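A visit to the Kurwood open day in Movumham

Our group of language teachers and workplace trainers goes once or twice a year to look at a company from the inside. In February we were guests at Kurwood, in the old dairy quarter of Movumham. Kurwood lends board games to schools, clubs and holiday parks, and takes them back at the end of the season. I had imagined a small storehouse with a few shelves. In fact 40 people work there, and in the busy weeks before the school term they ask for extra hands from the town.

I came by bus and was early, so I had time for a coffee in the Vörös bakery at the corner. I can recommend the poppy seed roll. The entrance of Kurwood is at the back, past the loading dock, and there is no sign until you are already standing in front of the door.

Our guide was Sieglinde Lindemann. She has worked in the returns department for eleven years and now she is responsible for what they call the counting room. She asked us to put on the yellow vests and to not lean on any glass, and then we went directly in.

What happens with a returned game

Every chess set which comes back must be emptied from its board, counted by colour, checked for damage and packed again. In the month before our visit the department received 1,205 sets, Sieglinde told us, and each one of them passed through human hands at least twice. A missing pawn is a small matter for a family, but a club with a tournament on Saturday morning will telephone, and it will not be friendly.

Until last year all this was done at four long benches. The people sat from seven in the morning, one took the white pieces and one took the black, and they changed places after the break. I asked one of the older workers how it was. He said that your eyes become tired first, then your neck, and that in the evening you see bishops on the ceiling.

The robot station

The new station comes from a firm named Stosteo, which has adapted it for Kurwood. It is smaller than I expected. There are two arms, white and black, and the chessboard lies between them on a table of stone pattern. The purple cables go along the arms and make a big curve over the work. A bin in turquoise plastic stands at the right side, so that the right arm has a short way to it.

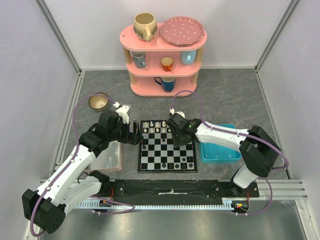
We were allowed to stand there for twenty minutes, and I was surprised how slow it is. A trained person would be finished long before. Each movement goes down, waits a little, closes, goes up. One of my colleagues became impatient and began to whisper advice to the machine, as one does with a grandfather who is looking for coins in his purse.

Sieglinde did not defend the speed. She explained that the arms are still being taught, and that a worker must guide them through the same task many times before they can try it alone. Chess pieces are a good test, she said, because they stand close together, they fall over easily, and from the top a pawn and a bishop are not so different. The company set itself the goal of 3,000 guided runs before it decides about a second station. She did not want to say how many are already done, and we did not insist.

The black pieces are the first to go in the bin. In the afternoon somebody from our group asked why it is not the white ones, and the answer was only that it was agreed like this at the beginning and now everybody is used to it. I found this answer very sympathetic. Half of the rules at my own school have the same origin.

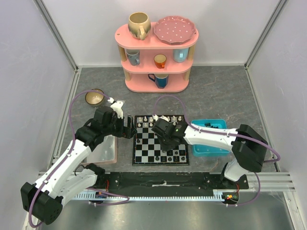
What the people say about it

For me this was the more interesting part. After the tour we sat in the lunch room with five workers, without the management, and I thank Kurwood that this was possible.

Two of them have moved from the benches to the station. They guide the arms, they look at the camera pictures on a screen, and they write down what went wrong. Their pay is a little higher. Both said that the day goes by faster, but that they go home with a different kind of tiredness. At the bench you could talk about your children or about the hockey while your fingers did the work. At the screen you cannot talk. One woman said she missed this in the first weeks so much that she asked to go back to the bench for one day in each week, and it was permitted. She still does it.

The other three are at the benches and wish to stay there. They are not against the robot, but they would like to know what will be in two years, and nobody has told them this in a clear way. The company has promised that there will be no dismissals in connection with the station. It has not promised to fill the positions of those who retire. One man put it very dryly: "I am sixty-one, so I am the experiment."

There was also a practical complaint. The retraining took place in the evening, from half past five, and those who have small children at home could hardly come. Each worker has a training budget of 2,000 dollars, but the money does not help when there is no one to look after the kids. Sieglinde joined us again at this point and wrote it in her notebook. The next course will be held in working hours, she said, and I hope that this will be so.

Looking through the camera

The last stop was the screen itself. A small camera sits at the wrist of the arm, and what it delivers is what the worker sees when she judges if the fingers are in the right position. I had some difficulty to understand it. The two black fingers come in from below, very large, and the chessboard lies crooked behind them, so you must always think around the corner. The printed numbers at the side of the board were a help to me.
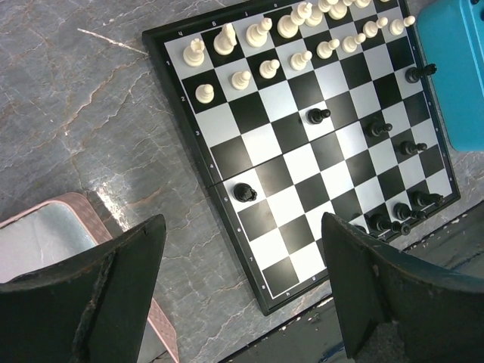

I was given the controls for five minutes, under supervision. I tried to take a black pawn and I pushed it over, and then its neighbour also. The worker beside me put them back patiently and told me that her first day was the same. My colleague, who plays video games with his sons, was much better and did not let us forget it on the bus.

For our trainers I noted some words which were used all the time and which are missing from our vocabulary lists: gripper, wrist, run, reset, handover. "Reset" means here that someone puts all the pieces back in their places before the next try. This is still done by hand, and according to the workers it is the most boring task in the building. They take turns with it after a list on the fridge.

If another group would like to go, please write to the office at Kurwood some weeks before. They take a maximum of twelve visitors, and they ask for closed shoes. Parking is free behind the loading dock, but the bus stop is nearer to the bakery.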